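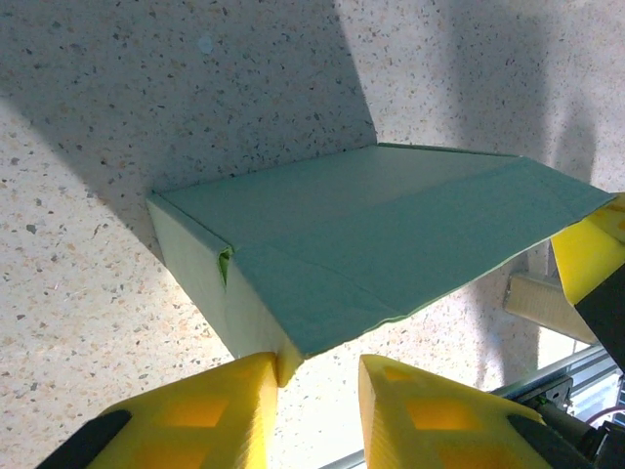 Flap-Top Cartons: Gallery

Notes and photos on colored cardboard packaging in the Stostier range, compiled by Omid Akbari and Zoila Usuga. The gallery covers how the board folds, creases and takes light on a work surface. Notes follow the order of the pictures. Construction data comes from the Stostier packing sheet unless stated otherwise.

1. Teal-green carton, open, on a speckled countertop

Wide top flap extended, with faint fold lines and one soft crease running lengthwise. A thin strip of darker green marks the fold where the upper edge of the flap meets the counter. The near side panel reads as a lighter, yellowish green under direct light. Color should be matched from the shaded part of the flap.

Construction

Single-wall board, color printed on the outer face. The blank is cut and scored in one pass and ships flat, 50 to a bundle. The order minimum is 3,000 blanks per color.

Folding sequence

Square the body first, then close the base, then bend the top flap back past its score before loading. A flap that has not been bent back tends to spring shut on the contents. Run a thumb along the score from one end to the other. Pressing in the middle first puts a crease in the panel.

Creases

Lengthwise creases in the flap are cosmetic and do not affect closure. A crease that crosses the score line does, and the carton should be set aside for internal use. Sosina Alemayehu keeps a stack of these for sorting small hardware.

Storage

Keep flat blanks out of direct sun. The Hassanpour shelf samples faded visibly at the edges after 7 months by a window. Assembled cartons can be stacked 3 high when empty.

Corrections to the construction notes go to Zoila Usuga. The next set, on the Wevley sleeve boxes, is planned for January.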